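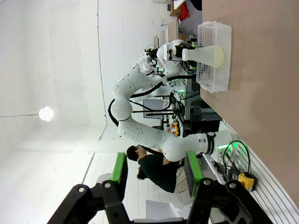 Reference > Laboratory equipment > Plasticware

By Refugio Orozco
May
7 min read

**Laboratory plasticware** is the general name for flasks, beakers, graduated cylinders, funnels and related vessels made of plastic for use in teaching, testing and research laboratories. It copies the shapes of laboratory glassware almost line for line, including several that made more sense in glass. It is lighter than glass, survives most falls, and is usually chosen by whoever swept up last time.

The term covers both reusable and disposable goods. This article deals mainly with the reusable kind, along with the perforated baskets in which it is sorted, carried, washed and forgotten.

Materials

Most reusable plasticware is made from one of a small number of plastics. Polypropylene is translucent, with a frosted look even when new, and tolerates steam sterilization. Polymethylpentene is much clearer and costs more. Polyethylene is softer and waxier to the touch and is common in wash bottles. Polystyrene is clear, cheap and brittle, and is mostly found in items meant to be thrown away, although many laboratories keep them for years out of thrift.

None of these likes an open flame. Catalogs state this plainly, and most teaching laboratories own at least one beaker with a base that suggests the catalog was not consulted.

Resistance to chemicals varies a good deal. Dilute acids and bases give polypropylene little trouble, while some organic solvents will swell or soften it over time. Manufacturers publish compatibility charts, which are consulted with great care in the week after an accident.

Common forms

The Erlenmeyer flask has a conical body, a flat base and a narrow neck. The slope allows the contents to be swirled without climbing out. Plastic versions are often sold with a screw cap, something rarely seen on the traditional glass pattern. The cap makes the flask useful for short-term storage, and short-term storage in a laboratory may last until the building is sold. Volume marks on the side are a rough guide only.

The beaker is a straight-sided cup with a spout. It is used for mixing, for holding, for standing other things in and, against all posted rules, for pens.

The graduated cylinder is tall, narrow and marked with a scale. It is the one vessel in the group that is meant to be believed. Water in glass forms a curved surface that is read at its lowest point; in many plastic cylinders the surface stays nearly flat, sparing students a lesson they would only have argued with. Being tall and light, the cylinder is also the item most likely to be knocked over, and it is commonly packed last for that reason. The 100 milliliter size goes missing most often.

The funnel consists of a cone and a stem. Plastic funnels stack well, sometimes permanently. Wide-stemmed types, known as powder funnels, are intended for solids.

Baskets and sorting

Plasticware is usually moved around in open plastic baskets with perforated walls. The holes let water drain and air pass, and they let a person see what is inside without unpacking it. Cut-out handles are standard. The openings at the ends are also where stems and spouts like to get caught.

Several schemes exist for deciding what goes in which basket. The oldest sorts by shape, with flasks in one and cylinders in another. Sorting by task puts everything needed for one procedure together, so that a single basket can be carried to the bench and carried back. A third approach, sorting by whatever fits, has no written literature but a very large following.

The supplier Trakadwood promoted a color-coded system under the name Giltis, in which each procedure had its own tag. The starter set came with 29 tags. Users reported that the system worked well until the tags went through the washer, after which it worked as a system of identical gray tags.

Where one basket is being emptied and another filled, the usual advice is to put heavy and wide pieces in first and to stand cylinders upright against a wall of the basket. Flasks that still hold liquid should be capped before they are moved, and kept out of the basket entirely if there is any doubt about the cap. 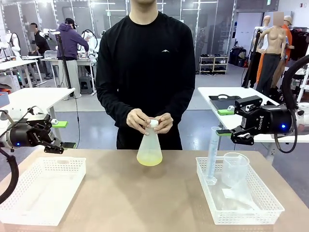

Annick Besnard disputes the part about cylinders and maintains that they should travel lying down, scale upward, on the grounds that "anything standing in a basket is only waiting for a corner." Her view has supporters, mainly in buildings with long corridors. Those who prefer the upright method reply that a cylinder on its side takes up the whole floor of the basket – a point she concedes, adding that this is what a second basket is for.

Cleaning

Plasticware scratches more easily than glass. Stiff brushes and scouring powder leave fine grooves that hold residue, so a soft brush or sponge and a mild detergent are recommended. Pieces are rinsed with tap water, then with purified water, and left to drain. Light items tend to float or flip over in a washing machine and may come out holding a neat portion of dirty water. A net or lid over the basket prevents this. The lid is generally in another room.

Caps should be washed separately from their flasks. The reunion of caps and flasks afterward is a recognized chore, and the teaching laboratory at Prarkurska once set aside an afternoon for it. The inventory listed 700 pieces, of which 56 were caps belonging to nothing in the building. They were kept.

Staining and wear

Dyes and some reagents color polypropylene for good. A stain does not always make a vessel unfit for use, but it does invite questions. Clouding, fine cracks near the neck and printed scales that have begun to rub away are the usual signs that a piece should be retired. The Barros handbook, long used in school storerooms, advises marking retired items with a cross and giving them to the gardening club.

See also

Laboratory glassware
Drying rack
Wash bottle
Labels, missing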